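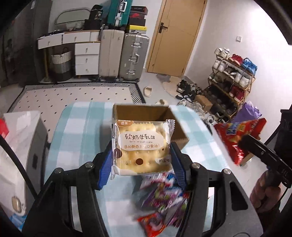 Figure 4. Soft nougat cake pack between the blue fingers of a hand-held gripper, with an open cardboard box behind.

4.2 Do the bearing alarms mean anything?

The maker's case for the Emus monitor rests on one claim: that a rise in casing vibration gives useful warning of bearing wear in small centrifugal pumps. We have our doubts. Over the trial at the Plirnar pumping station the monitor raised 615 alarms. Of these, 17 were followed by an inspection in which the fitter found wear he thought worth writing down. Even that figure is generous. The fitter knew an alarm had been raised before he opened the pump, and Bravo has pointed out to us that almost any bearing with a year's running behind it will show some marking if one goes looking for it.

The trip level was left at the factory setting throughout. Aguirre argued for raising it after the first month, when most alarms came within 200 seconds of start-up and plainly had more to do with air in the suction line than with the bearings. We decided against this. A setting tuned by hand on one set of pumps tells us little about the next set, and the sales literature promises that no tuning is needed.

It might be said that the false alarms cost nothing, as the monitor was wired to a lamp and did not stop the motor. We do not find this convincing. By June the operators had stopped entering the alarms in the station log, and the later part of the record comes only from the monitor's own memory, which holds 200 events before it begins to overwrite the oldest. It was downloaded by hand, and there are two gaps we cannot fill.

The earlier study at Ortuño reported much better results, but the pumps there ran at constant speed against a steady head. Ours started and stopped all day. Its authors also left out alarms during start-up without saying how long they took start-up to last. Until that is known the two sets of results cannot fairly be compared, and we have not tried to do so. The effect of loose mounting bolts, found on two pumps at the final visit, is taken up in Section 4.3.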